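Surkdale Community Hall
Pre-event room safety checklist, with comments
Side room and main hall, February

Completed before the fair opened its doors to stallholders. Items are marked OK, FIX or WATCH. Comments are for whoever sets up next.

1. Exits and routes

1.1 Main doors open fully and stay open on the hold-backs. OK.

1.2 Side exit to the parking lot. FIX. Door sticks at the bottom and takes a hard shove. The push bar itself works. Planed once last year and it has swelled again. Needs to come off its hinges and be done properly.

1.3 Exit signs lit. OK in the main hall. The one over the kitchen passage flickers when the hand dryer runs. WATCH.

1.4 Aisles at least four feet wide between stalls. FIX, done on the spot. The Oleck stall had its stock boxes stacked in the center aisle. Moved to the stage.

1.5 Posted capacity is 200 for the main hall. The sign is on the wall but the coat rack covers it. Rack moved two feet left. OK now.

2. Electrical

2.1 Extension cords rated for the load and free of damage. FIX. 27 cords checked. Two had cracked sheathing near the plug and were cut up and thrown out so they don't end up back in the cupboard.

2.2 No power strips plugged into other power strips. FIX, done. Found under the cake table, feeding two coffee urns and a hot plate. The urns now have their own wall outlets on separate circuits. The hot plate was sent home.

2.3 Cord covers across walkways. OK. We have enough for the main hall but none left for the side room, so nothing in there should be plugged in across the doorway.

2.4 GFCI outlets in the kitchen tested with the button. OK. The outlet left of the sink trips but is slow to reset. WATCH.

3. Displays, backdrops and hung items

3.1 Freestanding frames stable when pushed at shoulder height. OK after changes. The Standitz banner stand tipped with one hand. Two sandbags on the base fixed it. Ask for sandbags to be brought with the stand next time - we only own four.

3.2 Cloth over frames is clipped, clear of the floor on the walking side, and clear of heaters and lamps. Look at the top edge as well as the bottom. Cloth tends to pull away from its clips once people start leaning things on it.

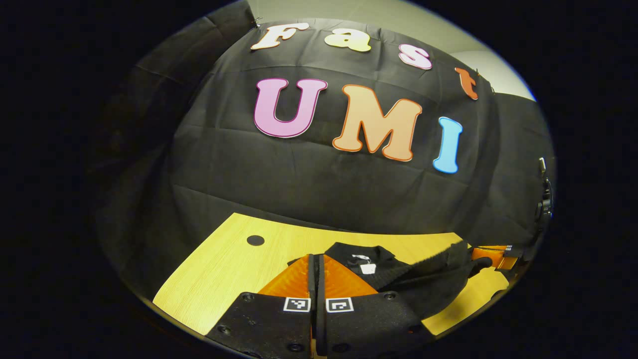

3.3 Lettering and signs fixed on securely. WATCH. Tape gives up in the warm end of the hall by mid-afternoon. Pins or stitching hold better on cloth. Staples are fine on board but not on anything at child height.

3.4 Nothing hung from sprinkler heads, pipes or light fittings. FIX, done. Paper bunting was tied to a pipe by the stage. Retied to the picture rail.

3.5 Flame-retardant labels on large fabrics. WATCH. The stage curtains have theirs. Stallholders' own cloths mostly don't. The booking form should ask for this.

4. Tables and seating

4.1 Folding table legs locked. OK. Check every one by hand, including tables that are already dressed.

4.2 Chairs. 138 put out, all sound. Six more with loose backs are in the store, tagged, and should stay there until repaired.

4.3 Stacks no more than eight high. OK.

5. Fire and first aid

5.1 Extinguishers in place, pin and seal intact, gauge in the green. OK, all five. The Montes service tag on the kitchen one is hard to read and needs replacing at the next visit.

5.2 First aid kit. FIX. Short of large dressings and eye wash. Ordered.

5.3 Assembly point sign visible from the lot. FIX. Hedge needs cutting.

Still open at close of check: 1.2, 5.2, 5.3. The side exit is the one that matters most - recheck on Tuesday, before the dance class comes in.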